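# Terketico Rule Pack for Household Manipulation

**Vendor:** Gerside
**Works with:** Tazi simulator, version 4 and later
**License:** per site, up to 12 seats

The Terketico Rule Pack checks simulated robot runs against a written set of safety and conduct rules. It is meant for teams that train or test arms in home settings and need a record of how each run was judged. You load your own scenes, run your own policy, and the pack marks every step where a rule was broken.

The rules are plain text files. A safety officer can read them without opening the simulator, and each one carries a number, a limit, and a short note on why the limit was chosen. Most of our customers change the limits in the first month, and that is expected. The numbers we ship are a starting point.

## What the pack checks

**Clearance.** The minimum distance between any part of the robot and any surface it has no task with. Walls, furniture, and floor are set separately. Fingers have their own value, because a finger often has to work closer to a surface than a forearm does.

**Two-arm spacing.** The distance between the arms at every step, including when one of them is idle. An idle arm is treated as an obstacle and gets no exemption.

**Speed near furniture.** Tables and chairs get a slow zone. The arm may pass through it, but only below the set speed.

**Food and dishes.** Anything tagged as food or tableware goes in its own contact group. A gripper that has touched something in the floor or bathroom group can't touch the food group again until a tool change or cleaning step is logged.

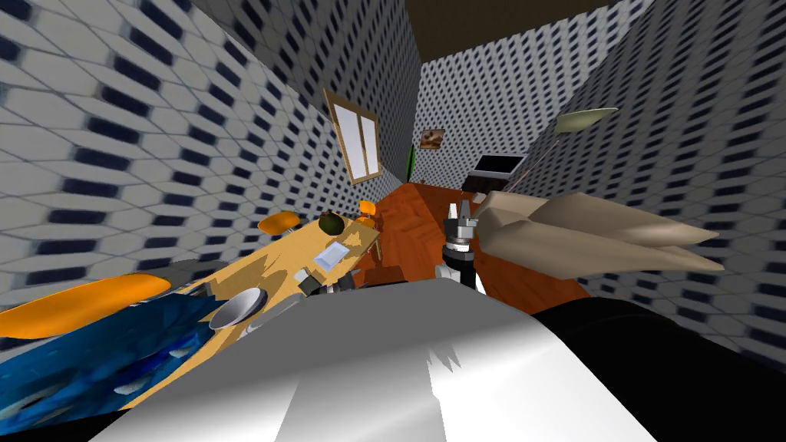
Tagging is the part that takes the most time. The pack comes with 900 tagged household objects, and the tags can be edited. Anything without a tag is treated as fragile and off limits, so an unfinished scene will fail more runs than it should. We left it that way on purpose. A run that passes because an object was never tagged is worse than a false alarm.

## Contact groups

Contact groups were added after the pilot at the Preststead test site. Corina Pîrvu, who wrote most of the hygiene rules, wanted cleaning tools held apart from everything else by default. Plungers, brushes, mops, and bin liners are all in the bathroom and waste group. Moving one of them out needs a signed note in the rule file, and the note is printed in the report.

The floor is a group too. A fingertip that touches it is logged even if the contact is light and nothing is being held.
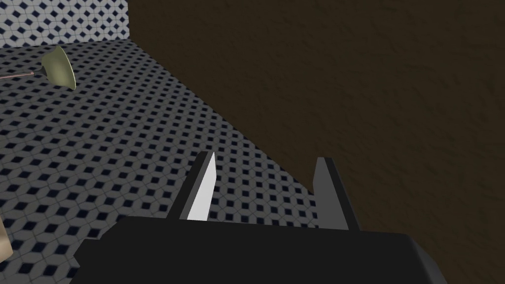

Wall contact is handled by force and time together. A brief touch under the force limit is a warning. The same touch held past the time limit is a violation, and so is any contact made with the palm housing. If your gripper has soft pads, enter the pad thickness in the setup file or the clearance figures will be off.

## Reports

Each run produces 2 files: a summary sheet and a full step log. The summary lists violations by rule number, with the first step at which each one happened. The log can be replayed in Tazi from any camera in the scene - wrist views are included if your robot model has them.

Reports don't give a single score. Customers ask for one fairly often, but a run with one serious violation shouldn't look the same as a run with several small ones.

## Limits of use

The pack judges simulated runs only. It doesn't certify a physical robot and doesn't replace a risk assessment of the real workplace. Contact forces in simulation depend on the model you supply.

## Updates

New rules are released each May. Old rule numbers are never reused, so earlier reports stay readable. Site licenses include updates and email support from Gerside.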